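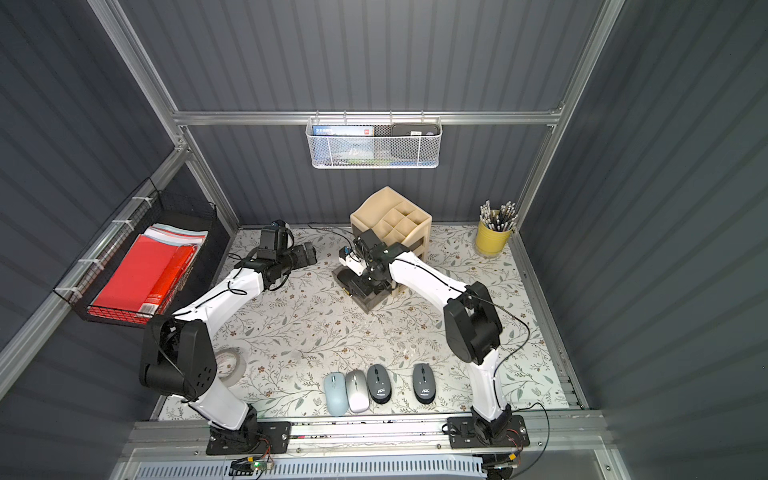 Tue 29 January

Glue tests, second round. Same offcuts of maple as before, planed again this morning so the faces are fresh. Bench thermometer read low when I came in, so I left the heater on for an hour before opening any bottles.

Skokener hide glue: mixed thicker than last time. Grabs fast, maybe too fast for the long lap joints. I got two pieces aligned and the other one had already set slightly crooked. Knocked it apart and will redo it tomorrow.

Teneck PVA: easy to spread, lots of squeeze-out. Clamped for 40 minutes, then left alone. Wiped with a damp rag, but there is still a shiny line along the edge that will show under finish. Need to try scraping it once it goes rubbery.

Edum epoxy: 3 samples, all with the slow hardener. One stayed tacky on the outside. I think I was careless with the ratio on that cup. Weigh it next time, don't go by the marks on the cup.

Broke the samples from the first round in the press. Best of the PVA joints let go at 2,000 on the gauge, and the wood tore before the glue line did. The worst hide glue joint went at 159 and came apart clean, with bare wood on one side. That was the one with the old glue, so I'm not counting it against the product. Readings are in the green binder, under joints.

The Ackroyd clamps are slipping again. Two of the pads are worn smooth. I put tape on them for now. If anyone is ordering hardware this week, please add a set of pads.

Still to do:

- redo the crooked lap joint
- cut more maple, same board if there is enough left
- label the damp-box samples, which stay in until May
- throw out the old hide glue

Waxed paper is down to the last few feet of the roll.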